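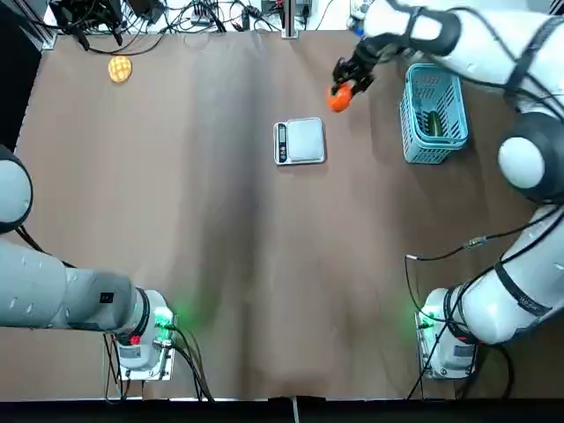 Wholesale trade in fashion accessories runs on three documents: the line sheet, the purchase order and the packing list. This handout covers all three, using the scarf and glove orders from the Netby case. Most of the trouble in that case began at the receiving table, where goods are unpacked and checked against the packing list. A receiving table should be covered before any carton is opened. A large sheet of brown paper, stretched nearly from one side of the table to the other, does the job and can be replaced when it gets dirty. Soft creases in the paper do no harm. Tears do, and a torn sheet should come off.

Unit 4: Buying and receiving accessories
Handout, June 4, 2020

1. The line sheet

A line sheet lists what the supplier is offering for the season. Each style has a style number, a wholesale price, a suggested retail price, the colors and sizes available, and the minimum order. It also gives the ship window. Netby sells knit goods for fall and holiday, so its last ship date falls before December.

Read the minimums with care. Some suppliers set the minimum per style and others per color. Netby's minimum is 42 pieces per color. A shop that wants three colors of one scarf has to take 126 pieces, and several of you missed this in the practice sheet.

2. The purchase order

The buyer writes the purchase order. Once the supplier confirms it, both sides are held to it. It must show:

Style number and color code, copied from the line sheet
Quantity by size
Unit cost and total cost
Ship date and cancel date
Payment terms
Where the goods are to be delivered

In the case, Junley is the buyer and order 1506 is the one to study. The order gives a ship date but no cancel date. When the gloves came late, Junley had no clear right to refuse them - the store took them and marked them down.

3. The packing list

The packing list travels with the goods and says what is in each carton. It is separate from the invoice and may show different totals if part of the order is still to come. Check cartons first, then pieces, then colors and sizes. Write any shortage on the receiving copy and report it to the supplier the same day.

Ait Brahim, the leather glove supplier, packs 40 pairs to a carton. Naltlow packs mixed cartons, so every one has to be opened.

4. Terms to know

Landed cost: unit cost plus freight, duty and handling, worked out per piece.
Open to buy: the money left in the budget for a given month after orders already placed.
Chargeback: an amount the buyer takes off the invoice for a shortage, a late shipment or wrong labels.
Backorder: goods ordered but not yet shipped.

For next class

Read the Netby line sheet and fill in a blank purchase order for style 911 in two colors. Work out the landed cost per piece using the freight table on the back - duty is already included there. Bring a printed copy.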